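Home | Shop | Spice Blends | Salts | My Kitchen Notes | Cart

Flakedero Smoked Finishing Salt, 127 g tin

Okay, so I need to talk to you about potatoes first, and then I promise I'll get to the salt.

My favorite restaurant for years was a little grill room called Tănase, the kind of place with eleven seats and one guy at the fire (two on Fridays). I went for the pork neck like everybody else, but what I talked about on the drive home was always the potatoes. Boiled, smashed, crisped up in the drippings, and then hit with this crunchy, smoky salt right as the plate landed in front of you. I asked what it was every single time. I got a shrug every single time. Then one night in October the cook took pity on me and brought the jar out to the counter, and it was just flaky sea salt they'd smoked themselves over beech, in a pan, in the corner of the grill, with a bit of dried sour cherry wood thrown in at the end.

So I went home and tried it. I ruined a lot of salt that winter! The first batch tasted like a campfire jacket. The second one melted into a gray brick because I put it too close to the heat. By spring I had something I liked enough to give away in jam jars, and friends started coming back with the empty jars and a hopeful look, and here we are.

What it tastes like

Smoky, but you still taste the potato. I've had smoked salts where the smoke gets there first and stays all through dessert, and I can't stand that. Flakedero gets nine hours of cold smoke, mostly beech, and then a short finish over cherry. You get a little sweetness at the back and a clean salty crunch up front. The flakes are big and thin, about the size of a lentil if you squashed one flat, and you can crush them between your fingers if you want something finer.

It's a finishing salt. Please don't throw it in your pasta water! You'd be using up half the tin and I don't think you'd taste a thing. Cook with your regular salt, go a little light, and put this on at the table.

What I put it on

Potatoes, obviously. Fried eggs. Tomatoes in August with too much olive oil. Buttered radishes (a snack I used to think was silly and now eat standing up at the fridge). Steak after it has rested. Corn on the cob with lime. Popcorn, if you crush the flakes first, otherwise they all slide down to the bottom of the bowl and the last person gets a very salty handful. A pinch over dark chocolate brownies about five minutes after they come out of the oven is really, really good.
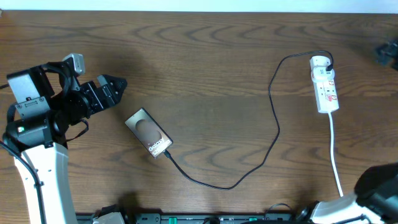
Fish I go back and forth on. A fat piece of trout, yes, absolutely. Anything delicate like sole, I'd leave it alone. And I wouldn't put it on anything that's already smoked, I tried it on bacon and it was just too much of one thing.

Sizes and prices

The 127 g tin is the one most people buy, and it lasts me a couple of months with two salt-happy eaters in the house. There's also a 500 g refill bag, which is the better deal if you already have a tin or a nice jar. The bag is plain brown paper with a liner and it does reseal, but I'd still move the salt to something with a proper lid. If you run a restaurant or a food truck, write to me through the contact page and we'll work out something bigger.

The batch on sale right now is batch 329. The number is stamped on the bottom of every tin, and if you ever get one you don't love, tell me the number and I'll look it up in my notebook. I write down the wood, the weather and how long it smoked. Damp days make a softer smoke and I kind of like those batches best.

Keeping it

Dry cupboard, lid on, away from the stove. If it clumps, spread it on a baking sheet and give it ten minutes in a very low oven, then let it cool all the way before it goes back in the tin. The smokiness fades slowly after a year or so. The salt itself is fine pretty much forever, so use up an old tin on roast vegetables, where you can be generous.

What's in it

Sea salt and smoke. No liquid smoke, no color, no anti-caking anything. The pale tan shade comes from the wood and it does change from batch to batch, so if your new tin looks darker than your old one, that's all it is.

Where else to find it

The Dusberg deli keeps it next to the mustards, and they use it on their egg sandwich on Saturdays, which you should order with the pickled peppers. The Kanen noodle bar has it in little dishes on the counter for the soft eggs. I didn't see that one coming at all! I sold them two bags for their fries, went in for lunch a week later, and there it was next to the chili oil. It works so well with a jammy yolk and a spoonful of broth that I now do it at home with instant noodles, and I'm not sorry.

Shipping

I pack orders on Mondays and Thursdays. Tins go out in a padded mailer and refill bags go in a small box. If you order both together I'll put everything in the box and you only pay for the one. Gift notes are free, just type what you want in the comments at checkout and I'll write it out by hand (my handwriting is fine, not great). If a tin shows up dented and that bothers you, send me a picture and I'll mail you another one. The salt inside will be perfectly good, so keep it and eat it.

You might also like

Flakedero Plain Flake, 127 g tin
Cherry Smoked Black Pepper
Garlic and Dill Potato Salt
500 g Refill Bag, Smoked
Kitchen Notes: Smashed Potatoes the Tănase Way
Kitchen Notes: Three Dinners From One Pork Neck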